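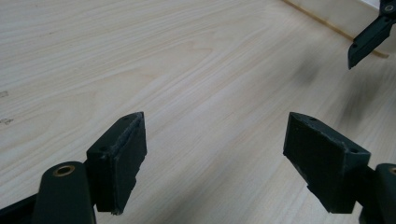
# The Table from Whitfield

The table came in April, on the back of a truck, and two men from Bristex carried it up to my apartment. I had paid 271 dollars for it. My wife used to say that a good table must cost more than a good coat, and my coat was cheap, so I was not worried.

For the first evening I did not put anything on it. I sat with my hands on the wood and I listened to the neighbor's radio. The wood was light in color, lighter than in the shop in Whitfield, where the lamps made everything look like honey.

In Baratberg we had a table for ten persons. My father cut bread on it without a board and my mother shouted at him every time. When we sold the house, the buyer asked to keep the table, because it could not go out through the door. I still don't know how it came in.

At half past eight I warmed some soup. I carried the bowl from the kitchen, and then I stood there with it like a guest. I was afraid of making the first mark. The soup was getting cold and my thumb was burning a little.

I put the bowl down. I took the bread from its paper and looked for the board, which was still in a box somewhere under the winter clothes.

Then I cut the bread on the table, two slices, and I waited a moment before I ate.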